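Home | About | Menus | Hall Hire | FAQ | Contact

Cirkville Supper Club – Frequently Asked Questions

Print this page | E-mail this page

Last updated: June

Welcome, and thank you for taking the time to read this before writing to us! We do love getting letters, but the same dozen questions come in every week and Asger Ragnarsson, who looks after the inbox, types with two fingers. Have a look through, and if your question isn't answered, by all means send it along.

What is the supper club?

We cook one big shared meal every Friday evening in the Juhl building in Cirkville, and anybody who has signed up can come and eat it. There is no waiter and no printed bill. You sit down with whoever is at the table, the food comes out when it's ready, and afterward you help carry things back to the kitchen. It started as a few neighbors taking turns with a pot of soup, and it has grown a good deal, though the soup is still there most weeks.

Do I have to be a member?

No, guests are welcome. You can come twice as a guest, and after that we ask you to join so that we know how much to buy. Members get first pick of seats until Wednesday night's list closes, and guests fill whatever is left. In winter there is nearly always room. The outdoor suppers go much faster, so please don't leave those until the last minute.

What time should I arrive?

Doors open at 5:30 and we like to have everyone seated by 6:15. If you are coming straight from work and know you'll be late, tell us when you sign up and we will put a plate aside. We can't promise it will be the biggest plate, especially on dumpling night.

How do I sign up?

Use the form on the Contact page or put your name on the paper list by the door. Please don't do both! We have ended up with the same family down twice more often than I would like to admit, and that means an awful lot of leftover rice. If you need to cancel, a short message by Thursday lunchtime is plenty.

What does it cost?

Members pay by the month and guests pay at the door. The current prices are on the Menus page, so I won't repeat them and risk having the two pages disagree (this has happened). Children under 4 eat free. If money is tight, have a quiet word with Grímur Ravn and he'll sort it out with you, and it won't go any further.

Can you handle allergies and special diets?

Mostly yes. There is a meatless main dish every single week, and we can usually manage without dairy or eggs if we hear by Wednesday. Nuts are harder. We have one kitchen and one set of counters, and while we clean carefully, we cook with peanuts and sesame quite often. If your allergy is a serious one, please call before you come so we can talk it over properly and you can decide what feels safe.

What kind of food do you make?

All kinds – it depends on who is cooking. A typical month has a noodle or rice night, a roast, a big stew and something somebody's grandmother used to make. The cooks choose their own menus, and the only firm rule is that there has to be enough for second helpings. We post the menu on Monday, but it is more of a hope than a promise. If the cabbage looks sad at the market, you may get carrots.

Can I cook one week?

Oh, please do! You don't need any training, only a recipe you have made before and the patience to make a great deal of it. We'll pair you with a regular cook who knows the stove and its moods. Most new cooks start as second helper, chopping and stirring, and take on a dish of their own once they've found their feet. We pay back what you spend on ingredients, so hang on to your receipts.

Is there parking?

There is a small lot behind the building and street parking along both sides of the road after five. Please leave the space by the ramp free for people who need it. The Tindus bus stops at the corner, and the last one back leaves well after we've finished washing up. Bikes can go in the covered passage.

Is the building easy to get into with a wheelchair or a stroller?

Yes. The ramp is on the left side and the door at the top is wide. The restroom on the ground floor has rails and a changing table. If you'd like to sit near the door, tell us and we'll hold the spot.

May I bring the children?

Of course, and bring their friends. We have high chairs and a shelf of board games, most of which have nearly all their pieces. We only ask that little ones stay out of the kitchen while the burners are lit.

What about alcohol?

You're welcome to bring a bottle of wine or some beer to share at your table. We provide water, tea and whatever cordial has been made that week. The rhubarb one goes first.

Can I take leftovers home?

Yes, once everyone has had seconds. Bring your own containers if you can remember to. Anything still in the pots at the end of the evening gets boxed up and put in the freezer for members who are sick or have a new baby. If you know of someone who could use a meal, let Asger know.

Who does the dishes?

We all do, in turns. There is a sign-up sheet with the dinner list, and two people per table is enough. It's warm and cheerful work, and a surprising number of friendships have begun over the drying rack. Scrape plates before stacking them, and keep the metal things apart from the plastic ones.

Can I rent the hall or borrow your tableware?

The hall can be rented on most days other than Friday; see Hall Hire for details. Tableware can be borrowed by members for birthdays, christenings and the like. We ask for a deposit, which you get back when everything comes home clean. Cups, forks, bowls and spoons are all on the list, and Grímur can tell you what is free on your date. Please ask him early in the summer, when half the town seems to be getting married. 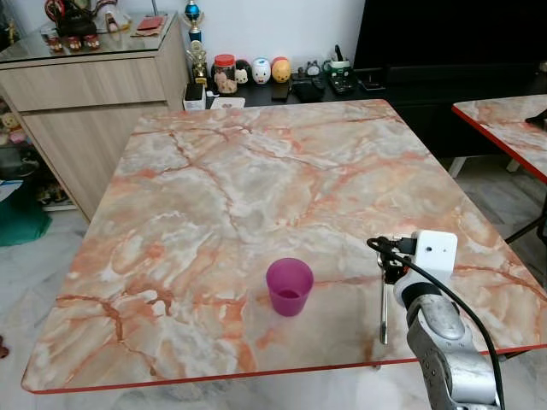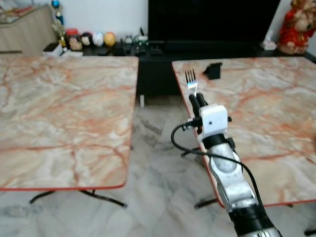
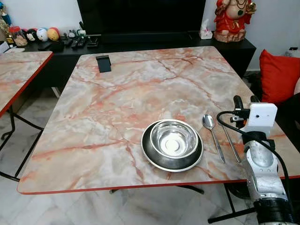
From top to bottom: a purple cup, a fork, and a bowl with a spoon beside it.

I left something behind. Where is it?

Probably in the basket under the coat rack. We keep things there for a month, and after that they go to the thrift store. Umbrellas seem to find new owners faster than that, I'm afraid, so do put your name on yours.

Back to top | Menus | Hall Hire | Contact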